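Household Notes: Putting Death Paperwork in Order

Most of the labor that follows a death in a household is clerical. Accounts have to be closed, keys identified, subscriptions stopped. A person who has thought carefully about mortality may still leave a desk that takes a stranger most of a year to decode. The tips on this page concern the desk.

Choosing the container

Use one container. A box file or a lidded document box is adequate. Fireproof safes are often recommended, but a safe with an unknown combination delays everyone by a week or more. If you do use one, write down where the combination is kept and give that note to two people who don't live with you.

Label the short side, in large block letters, with your full name and the word PAPERS. Avoid "Important" and "Misc." Half the boxes in a closet will already say one or the other.

What goes in

Put a single index sheet on top. It lists each document, its location if it is stored elsewhere, and the month it was last checked. Under the index, in this order:

The will, or a note stating which office holds the original.
Birth and marriage certificates.
Property deed or lease.
Insurance policies, with the policy number copied onto the index.
A list of bank accounts, without passwords.
Instructions for burial or cremation, on a separate page.

The burial instructions should not be folded inside the will. Wills are frequently read after the funeral, by which time the question has been settled by whoever answered the phone. Keep the page short. Mine is 224 words and covers the music, the reading and the matter of the hat.

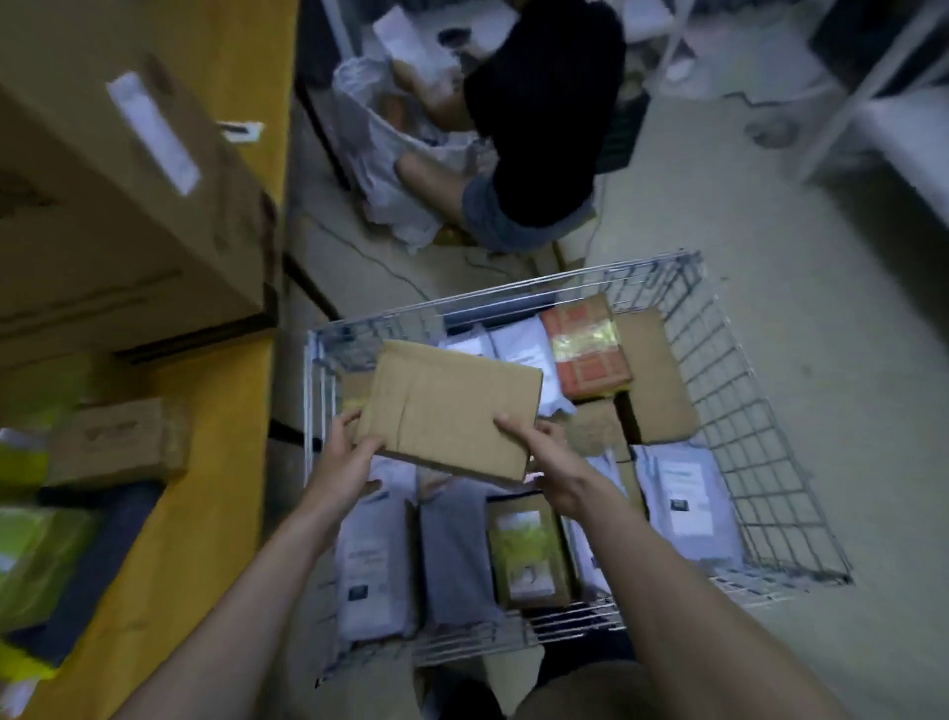 Teófilo Cusi writes that he would put the burial page first, ahead of the will, and would leave out the reading altogether. In his view the dead have no business assigning texts to the living, and a page of instructions is an attempt to stay in the room. He keeps one line in his own box: do what is easiest.

The objection is reasonable on the order of pages, and I have moved mine up. On the other point I disagree. "Do what is easiest" obliges tired people to work out what easiest means, and three siblings will have three answers. A specific instruction can be ignored at no cost. A vague one has to be interpreted.

Sorting what is left over

Set a limit before you begin. I allow 200 sheets of personal correspondence and nothing beyond that. Everything above the limit is offered to the person who wrote it or shredded. A strip-cut shredder is sufficient for letters. Use a cross-cut model for anything with an account number, and stop to let the motor cool when the housing becomes warm to the touch.

Photographs should be marked on the back with a soft pencil, grade 2B or softer. Ballpoint leaves a ridge that shows through to the front, and felt-tip transfers to the next print in the stack. Write surnames. "Me and Lula, the lake" will mean nothing to a grandchild.

Do the sorting in sessions of one hour. The quality of decisions falls off sharply after that, and the later piles tend to be kept whole or thrown out whole. Sunday afternoon suits most people. Late evening does not, for reasons that anyone who has read old letters at eleven at night will know. 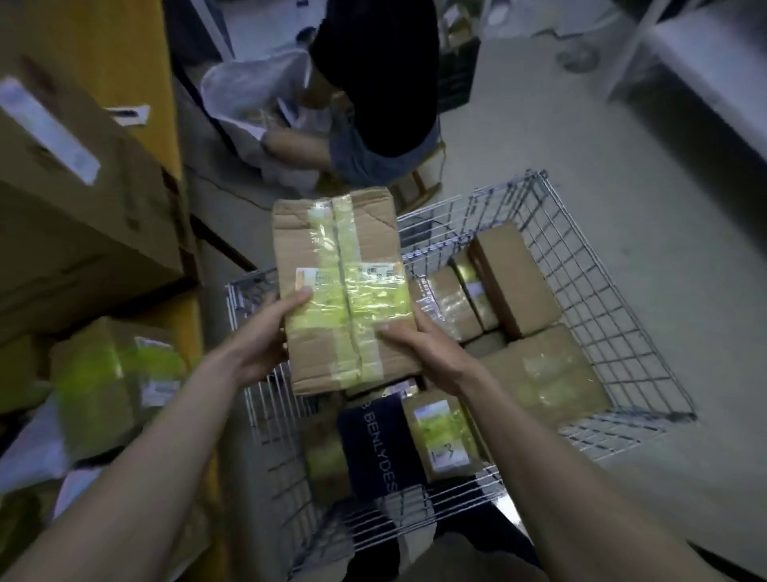 The limit also applies to objects. Walk through one room with a notebook and write down only the things whose history would be lost if you weren't there to give it. In my front room there were four. The rest was furniture, and could be sold as furniture.

Attach the history to the object. A cotton tag on a string holds up better than an adhesive label, which dries out and drops off. Two sentences are enough: where it came from, and who should be asked first.

Review

Check the box once a year. I do it in February, when there is little to do outdoors. Replace expired policies, strike out closed accounts, initial the index. The first review takes an afternoon and later ones take less than an hour.

Some readers find the annual review unpleasant and put it off. It may help to do the index first and the burial page last, with the kettle on. The unpleasantness is real and lessens slightly by the third year.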